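Grastusance Cleansing Balm, unperfumed
By Irel

Jar of 100 ml, or travel tin of 60 ml
Skin type: normal, dry and mixed
In stock

Grastusance is a solid cleansing balm which becomes an oil when you rub it between the hands. It takes off foundation, sun cream, lipstick and eye make-up, also the waterproof sort, and it rinses away with lukewarm water. We make it without perfume and without colour, so what you smell is only the sunflower wax and the oils, a little like fresh porridge. Some customers like this smell and some only accept it.

The balm was first made by Svenja Reuter in our small workshop in Diltetitz. She wanted a cleanser for the winter, when her cheeks were red every evening after the foam she was using. The first jars were quite hard and one had to scrape them out with a fingernail. The recipe we sell now is softer and stays the same in summer and winter, if the bathroom is not extremely warm.

How to use it

Begin with a dry face and dry hands. Take a piece as big as a hazelnut and warm it between the palms until it is clear. Massage it over the cheeks, the forehead and the nose, and leave the eyes for the end. Close the eyes, put two fingers on the lashes and make small movements downwards. Then wet your hands and massage again. The oil turns white, like thin milk. Rinse well, or take it off with a damp cotton cloth.

If you wear a lot of make-up, do it a second time with a smaller piece. It is better than one time with a very large piece, which is difficult to rinse from the hairline.
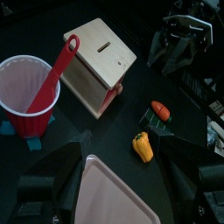 Can I use the balm if I have lash extensions?

We advise against it. Oil can make the glue of the extensions weak, and this is the case with every oil cleanser. You can still use the balm on the rest of the face, but please keep well away from the eyes.

What is inside

Sunflower seed oil, rapeseed oil, a plant-based emulsifier, sunflower wax, shea butter, squalane, vitamin E. The full list with the international names is printed on the carton and also under the lid of the tin.

The shea butter is the reason why you can sometimes feel small grains in the balm. They appear when it has been warm and then cooled slowly, for example in a parcel. They melt on the skin and you do not need to send the jar back. If it disturbs you, put the closed jar in the fridge overnight, and next time you will probably notice less of it.

There is no mineral oil, no beeswax and no lanolin in the balm. It is suitable for vegans.

Jar or tin?

The jar is glass with a metal lid. It stands well on a shelf and it can be used for something else when it is empty. The tin is lighter and it does not break, but it has a screw lid which can be stiff with wet hands. Open it before you turn on the tap.

A jar lasts about 2 months with use every evening. For the tin we cannot say it so well, as most people take it only for holidays.
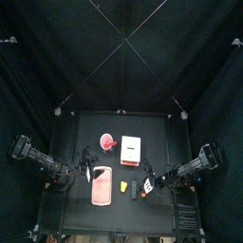 Table with curtains, robot arms at left and right

Good to know before you order

The balm can leave a thin film on the skin. For dry skin this is pleasant, and many customers put on only a light cream afterwards. If you have oily skin or you do not like the feeling, wash once more with a mild gel. We do not sell a gel ourselves. Svenja uses the one from Hyvönen and is satisfied with it, but any gentle one will do.

When it comes into the eyes, you can see for a few minutes as through fog. It goes away after rinsing with clean water. Contact lenses must be taken out before.

Please test it first on the inside of the arm when your skin reacts easily, and wait until the next day. Plant oils are also able to cause a reaction, even if they are gentle for most people.

Keep the lid closed and do not let shower water run in. Water is the main thing that spoils a balm, as the recipe has only very little preservative 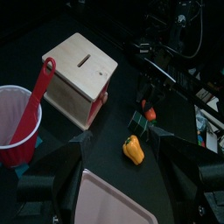
and we would like to keep it so. Once opened, the jar should be used within the time printed next to the open-jar symbol on the carton. If the smell becomes sharp, like old nuts, throw the rest away.

Cleaning the cloth

If you use a cotton cloth, wash it at 60 degrees and without softener. Softener makes the cotton smooth, and then it only moves the oil from one side of the face to the other. Two or three cloths are enough for a week.

Reviews

1,779 customers have left a review until now. The points that come back most often are the soft feeling in the morning, the smell (both opinions) and the lid of the tin. We changed the supplier of the lids in June, and the new ones have a rougher edge, so they are easier to grip.

Delivery and returns

Unopened jars and tins can be returned in the original carton. Opened ones we cannot take back for reasons of hygiene, but write to us if something is wrong with the balm and we will find a solution. In hot weeks we send parcels only from Monday to Wednesday, so that they do not lie in a van over the weekend.

Page last changed: Tue 20 August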